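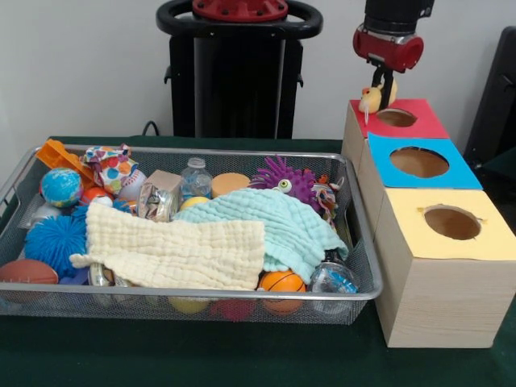

The gripper holds a plush chick beside the hole in the red lid.

An episode in Elsa Kallio's data set starts with the arm clear of the basket and ends when the gripper opens over one of three wooden boxes. Between those two points the operator has to find an object, get two fingers around it, lift it out without dragging half the pile along, and bring it over a round hole in a paper lid. Kallio has been collecting these episodes at Grilora, in the company's Nelberg workshop, for a model called Prerus. Prerus learns to pick from clutter by imitation. It gets camera images, joint positions and a short text instruction, and it is trained to predict the motion the operator made.

"The motion is the label," Kallio said. "There is no separate step where somebody writes down that this is a good grasp. The operator makes the grasp, and that is the annotation."

It follows that a lot of her work concerns operators. Each one drives the arm through a hand controller and is told to move at a steady pace. Early recordings were full of pauses. An operator would bring the fingers down over the pile, stop, look, change their mind about the target and then go on. The recorded joint positions for that stretch show an arm standing still, and a model trained on enough of it learns to stand still too.

"We had a version of Prerus that hovered," she said. "It went to the right place, above the right object, and it stayed there. If you look at the data it had been given, that was a reasonable thing to do. Our people hovered there as well."

The fix was procedural. Operators now pick a target before they start the recording, and they say it out loud. The spoken target becomes the text instruction after someone has cleaned it up. Anyone who changes their mind after the start ends the episode and discards it. An episode also has an upper limit of 30 seconds. Kallio said the limit was chosen because it was long enough for a second attempt at a grasp and too short for a fourth.

Second attempts are kept. This was a point of disagreement inside the group for a while. One view was that a data set of demonstrations should contain clean demonstrations only. Kallio argued for keeping any episode where the operator missed, opened the fingers, corrected and succeeded, provided that it all happened in one continuous motion.

"A policy is going to miss," she said. "If it has never seen what the world looks like one centimeter after a miss, it has nothing to go on. What I don't want is a miss followed by somebody thinking for eight seconds."

The contents of the basket are chosen for how they fail. Balls roll when one finger touches first. Clear plastic bottles give poor depth readings, and the background shows through them. Spiky rubber toys deform and then spring back, so the width at which the fingers stop says little about the size of the object. Plush toys are the easy case, and every session includes a few of them so that the model sees successful grasps on something forgiving.

The cloths are a different matter. Two crinkled muslin cloths went into the basket after the first round of training, when the group saw that Prerus treated every visible surface as the surface of one object.

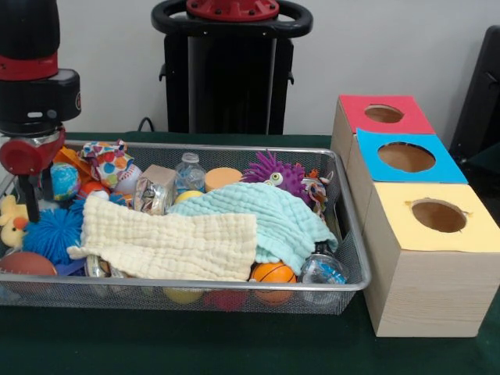 A cloth over a ball looks like a large soft hill. The model would reach for the top of the hill, close on fabric and ball together, and lose both. Kallio's group now records three kinds of episode with cloths: lifting the cloth itself, pulling it to one side to get at what lies below, and taking an object at its edge without moving it. The third kind is the one operators dislike. It calls for a nearly vertical approach, with the wrist turned so that one finger slides down along the cloth, and it has the highest discard rate of anything they record.

"Discard rate is the number I look at first," Kallio said. "If it is very low, the baskets are too easy. If it goes up over an afternoon, the operator is tired, or something on the rig has moved."

Things on the rig do move. She keeps a short list of checks that are done before each block of recording: camera pose against a saved reference image, finger alignment, basket position, box position. The boxes stand in a row at one side of the basket, with a red, a blue and a yellow lid. Their order is fixed within a session. Which kind of object goes into which box is set by the instruction, and it changes between sessions, so that the model cannot learn that soft things always go to one color.

I asked why the lids were paper. Kallio said it was cheap and matte, it came in strong colors, and a new lid could be cut in a few minutes. The edges of the holes wear. She does not replace a lid at the first sign of a tear, and she gave a technical reason for this. In one earlier set every lid was new, and the trained policy became noticeably worse at releasing over a damaged one. The group took some worn lids, put them back on the boxes and recorded more than 400 additional episodes with them. The problem went away.

"I would like to tell you we had a theory," she said. "We had a box of old lids."

Where the operator opens the fingers has also been standardized, as far as that can be done by instruction. The guide says to bring the object over the middle of the hole, lower it until the lower part is level with the lid, and open. Dropping from a height is faster, and it works for a plush toy. It does not work for a ball, which may hit the rim and end up on the table. Since the model does not reliably distinguish between objects at that stage of the motion, Kallio wants a single behavior for all of them.

The basket is reset after every 20 episodes. Objects come out of the boxes and go back into the pile, the cloths are lifted and laid down again, and a few objects are exchanged from a shelf. She does not allow operators to arrange the pile. In practice, people who fill a basket by hand tend to put large things at the bottom and set toys with faces upright. The present rule is to tip the returned objects in from a tub, then lay the cloths, then leave it alone.
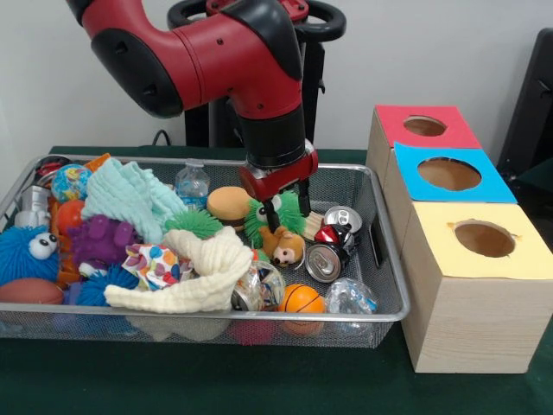 Fingers in the pile between a green spiky toy with googly eyes and a small brown plush bear. The cans are on the right side of the basket.

Cans and crushed bottles belong to what the group calls the recyclables variant. It was requested by Butkienė, a waste handling firm that is paying for part of the work and wants to know how a policy trained mostly on toys behaves when packaging is mixed in. Kallio was careful about what could be claimed so far. Crushed bottles are hard because no two are alike, and because the stiff part, the neck, is often the only part that gives a firm hold. Operators learn to look for the neck. Whether Prerus does the same, or has learned something about the position of caps that happens to look similar, she could not say.

Cans bring up the question of force. The gripper has a current limit, and for the toys it was set once and never touched. An intact can dents at that setting. Some operators wanted a lower limit for cans, to be switched by hand. Kallio refused, on the grounds that a setting changed outside the recorded action is invisible to the model. The limit was lowered for everything instead, and a number of heavier objects were taken off the shelf.

The full set for this variant is planned at 600 accepted episodes. She considers that small. It is meant for fine-tuning on top of the toy data, and the test is whether performance on toys survives it. In an earlier trial it did not. The model got better at bottles and began to approach balls from the side, as if they had necks. The mixture was then changed so that every batch in training holds toy episodes as well.

Review is done by a second person, who watches each episode at double speed and marks it accepted, discarded or unclear. Unclear episodes go to Kallio. Most of them concern the instruction: the operator said "the ball" when several balls could be seen, or named one object and lifted two. In the first case she edits the text until it fits only the thing that was picked. In the second she discards.

"Two objects in the fingers is a success if you are emptying a basket," she said. "Our instruction asked for one. If I let it through, I have told the model that the text is optional."

Asked what she would do differently, she named the audio. For the first months the spoken targets were typed in by the reviewer and the sound files deleted. The wording people used, including the corrections halfway through a sentence, would now be useful for training on less tidy instructions. Recording of the audio was switched back on in July. The next change on her list is a second camera height, and after that a deeper basket, which she has ordered but not yet mounted.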